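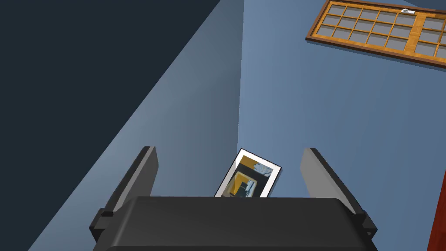 Small framed print, abstract, white frame

Travel Help > Trekking and Hiking > South America

Five day trek in February or wait for the dry season? First timer, lots of questions

Asked by Fidelina Ayala
June 2018

Hi everyone! I have been reading this board for weeks and I finally made an account, because my sister and I are really doing it, we are going on our first big mountain trek. We want to book a group walk with Altance, the five day route that goes over the high pass and comes down through the cloud forest to the Flores campsite. I am so excited I can hardly work.

Here is my problem. My sister is a teacher and her long break is in February. Everything I read says that is the wet season in that part of the mountains and that it can rain every day. If we wait, she would have to ask for unpaid leave and I don't know if she would get it. So:

Is it crazy to go in February? I don't mind rain, I grew up with rain, but I do mind paying for views and seeing only the inside of a cloud.

How fit do we need to be? I walk a lot but all flat. She runs. Neither of us has slept above the height of a normal city.

Do we hire the extra porter or carry our own things? The page says porters carry the tents and the food and you can pay more to have your sleeping bag and mat carried too.

And boots! I have a pair of Grernitz boots that I love but they are old and the soles are going smooth on the outside edge. New boots or trusted boots?

Thank you in advance, I will read every single answer!

3 answers

Marleny Inga
Marked as helpful

Oh, you are going to have such a good time! I did this same walk with my cousin, in the wet months, and I would go again tomorrow if somebody held the door open for me. I'll try to take your questions one at a time but I get carried away.

February. It rains, yes. Mostly it rained on us in the afternoon and at night. We got up in the dark, walked through the morning with the valley opening and closing in front of us, and by the time the heavy rain came we were often close to camp. One day it rained from breakfast to bed and that day was hard, I won't pretend. But the orchids! The whole forest side was dripping and green and full of flowers, and on the second morning the cloud dropped below us and we saw the snow peaks for as long as it took to drink a cup of coca tea. My cousin cried. I cried because she was crying. Ask Altance directly if the trail is open on your dates before you pay for any flights, because some routes close for repairs in the wet season and you don't want to find that out later. When I wrote to them I had an answer inside 24 hours, with the packing list attached.

Fitness. Your sister's running will help her lungs but it won't help her knees with the stone steps going down. Find stairs. Find a parking garage, an office building, a stadium, anything, and go up and down with a loaded pack. Going down is where people suffer! I did stairs twice a week for 2 months and was still sore after the pass, but it was the good kind of sore. For the height, please give yourselves a few nights up high before you start walking. Eat light, drink more water than you want, sleep. If either of you has any medical condition, talk to a doctor about the altitude before you go. If you get a bad headache that doesn't go away, tell the guide right then, don't be brave about it.

Extra porter. Pay for it! I carried my own bag the first day out of pride, and at lunch I asked if it was too late to change my mind. It was not, but it cost me a little more than paying ahead. Bring small bills for tips at the end, everyone puts in together on the last night and there is usually a little speech (I made ours, in two languages, badly).

Boots. Smooth soles on wet stone, please no. Buy new ones now, even the same Grernitz model if they still fit you well, and wear them everywhere until you leave. Grocery store, work, stairs.

Other things I was glad to have: a poncho big enough to go over the pack, a dry bag just for socks, walking poles with rubber tips, a headlamp you can work with gloves on, and cheap plastic sandals for camp. I took a cotton sweatshirt for the evenings and it got damp on the first night and stayed damp until the city. Fleece!

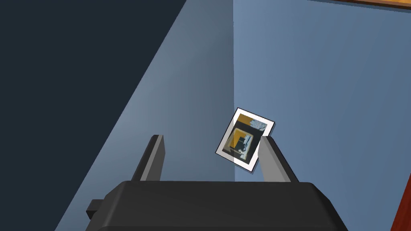

Light and dark surfaces, indoors

One more thing and then I'll stop. The last morning starts very early and everybody rushes. You don't have to rush. We let the fast ones go ahead and walked at the back with the assistant guide, who knew the name of every bird, and it was my favorite part of all five days.

Comment from Fidelina Ayala: Thank you thank you!! I read this out loud to my sister on the phone. She is already looking for stairs. Did you rent the poles or bring your own?

Comment from Marleny Inga: Rented, from a shop near the plaza. Check that the locks hold before you leave the shop, one of mine kept sliding down.

puna_walker27

wait for dry season. Went in the wet, saw nothing, tent leaked. Dry season is colder at night but you get the stars.

Comment from Marleny Inga: The stars must be wonderful, I'd love to go back for those. Was your tent from the company or your own?

puna_walker27: own

tomatillo_100

Can't help with the trek itself since I only did the short version, one day with a hot shower at the end, but I can help with where to stay before! We spent our nights getting used to the height at a guesthouse called Pletora and loved it. It's up a lot of steps, so you get your training for free. They kept our big suitcases while we were on the trail and gave us breakfast in a paper bag for the early start. Ask for a room at the back, the front ones hear the buses.

Also the market two streets down sells very good wool hats and very good avocado sandwiches. Get both.

On the wet or dry question, if your sister has her vacation in February then go in February! You could wait years for the perfect month. My husband and I kept putting off a trip like this one and then his knee went, and now we do the short versions. They're lovely too, but go while you can both do the long one.

Comment from Fidelina Ayala: We talked about it last night and we're going in February! I have written to Altance to ask about closures and I'm trying on boots after work. Pletora is on the list. Does anyone know if they have heaters in the rooms?

Comment from tomatillo_100: Ours had a little one, you ask for it at the desk. Blankets were plenty heavy though.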